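Monday, late

Feet up, tea made, laptop on my knees, and I'm going to get this down before I fall asleep, because I skipped three nights last week and now I can't remember a single thing that happened on any of them.

So today was the big room day. I'd been dreading it since Haiyan Song sent round the message on the weekend with the subject line "the room, finally" and no other text. We've been putting this off since the summer. Everybody uses the big room, everybody leaves something in it, and by October it had reached the stage where I went in for a roll of tape and came out with no tape and a bruise on my hip from a cabinet door.

I got in at 8:30 with a bag of pastries (the almond ones, which I regretted later, crumbs everywhere) and Haiyan was already there with her sleeves up, pulling things out of the tall cabinets and making little piles on the floor. She has a system. Keep, ask, go. The "ask" pile was bigger than the other two put together by nine, and it was mostly cables. Why do we own so many cables? I found one bag marked DO NOT MIX, and inside it was the most mixed bag of cables I have ever seen in my life. I laughed so hard I had to sit down.

Mingxuan Qiu showed up at ten with a label printer he'd borrowed from upstairs and was so pleased with it that for the first half hour he labeled things nobody had asked him to label. The kettle says KETTLE now. My mug says MUG. Haiyan told him to save the tape for the shelves and he did, mostly, though I found one that says DOOR on my way out tonight.

The gray side of the cabinets went pretty fast. Top shelf is paper stuff, the middle is tools, and the bottom is anything heavy, after the business in the spring with the drill case coming down on Mingxuan's foot. (It was a Driltell, the big one, and he still brings it up whenever his shoe is tight.) The white side took forever. Somebody had been using it for cleaning supplies and snacks together, which, no. I threw out a packet of crackers that had gone soft and an open bag of something I decided not to smell. I wiped the shelves down twice and then had to leave the doors open for ages while they dried, and everyone who walked past said "oh, airing it out?" and I said yes every time like it was a new joke.

Then the boxes! The Tullo order came in at last, 42 of them, plain white, all the same size, and I can't explain how happy this makes me. For two years we've stored things in whatever came in the mail, so nothing stacks and everything leans. The delivery guy left them out by the elevator and wouldn't come any farther, so we made a chain down the hallway and passed them along. I counted them in because Haiyan asked me to sign for them, and I lost my place once and had to start over, and Mingxuan shouted random numbers at me the whole second time. "160! 20! 800!" Very funny. I got there in the end and signed.

We put most of the new ones up beside the cabinets for now. I wanted them along the window wall and Haiyan wanted them where they are, and she was right, because you do need to get at that window. I'm only admitting it here.

Lunch was noodles from Fang, eaten standing up in the hallway, which I'd be fine never doing again. Mine were too salty. Haiyan's had the good mushrooms and she let me have one.

After lunch it was all about the table. I love that table. It's white with a faint marble look to it, and when it's clear it makes the whole room feel bigger, and it's never clear. Every single thing that came out of a cabinet had to pass over it to be looked at, so I'd wipe one end and turn around and there'd be more stuff on the other end. I moved the same bottle back and forth I don't know how many times. Chairs tucked in, chairs pulled out again, chairs tucked in. At one point I said in a slightly too loud voice that if one more person put one more thing down I was going home, and the room went quiet, and then someone very gently set down a pen. OK. Fair.

By the middle of the afternoon there were people all over the place and I'd more or less given up being in charge of my corner.
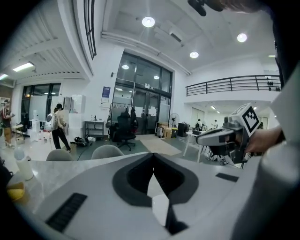

The big room on Monday, boxes stacked up by the cabinets at the back.

I like this one. The floor is so shiny! I'd honestly forgotten it could look like that, you couldn't see enough of it before. And the boxes look so good in their tall stack. The table I'm saying nothing about.

Mingxuan and I had a small argument around four over whether the labels should face out or go on the lids. I say out, obviously, who is going to climb up and read a lid. He says they look messy facing out. Haiyan came over, listened to both of us for a whole minute and said "out," and went back to her cables. He's sulking but he'll do it.

Still to do, so I don't lie awake over it:

the rest of the cables (Haiyan has promised, I'll believe it when I see it)
ask Skillico if they want their folding trolley back, we've had it since forever
new cloths, the blue ones shed
find the lid for the big tub
my other gray sweater, which I'm sure went into a box and got taped up

I stayed a bit after the others had gone and swept under the chairs, and found a dollar and a perfectly good pair of scissors. Kept the scissors for the tool shelf and left the dollar in the mug marked MUG.

My back hurts, my hands smell of lemon cleaner and there's almond in my hair. Called Mom on the way home and told her all about the boxes and she said "that's nice, honey, are you eating?" so I told her about the noodles too. She thinks I should bring my own lunch.

Tea's gone cold. I'm going to bed, and tomorrow I'm looking for that sweater before anybody puts anything on top of it.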